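Progress report to the Bedoya equipment fund, March 18, 2022

Hi all! Quick one from Omodville, where the buying plan for the kitchen-task arm is finally looking like a plan. Of the 1376 dollars left in this year's line, I'd like to put 1000 toward a second set of fingers and hold the rest for spares.

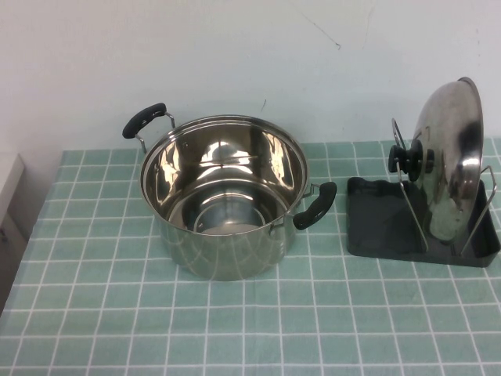

Our budget for props has hardly been touched, and I'd like to keep it that way. Shiny steel is hard going for depth sensing, so I priced a better sensor too. With the pot open and the lid standing up in its holder beside it, we've got enough to plan lid tasks around - no need to buy more cookware before October.

Fingers are the bigger question. Patomen quotes 88 dollars a pair if we order 6 pairs, and the shipping is extra (I'm still arguing about that!).

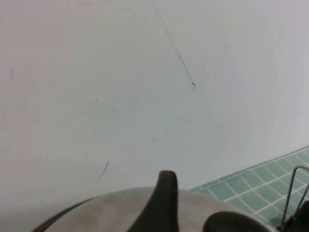

Kudville wrote back that they would wait on the sensor and spend on fingers first, as worn tips cost them more lost days than bad depth ever did. I'm leaning their way. I'll send the revised sheet once Patomen answers on shipping.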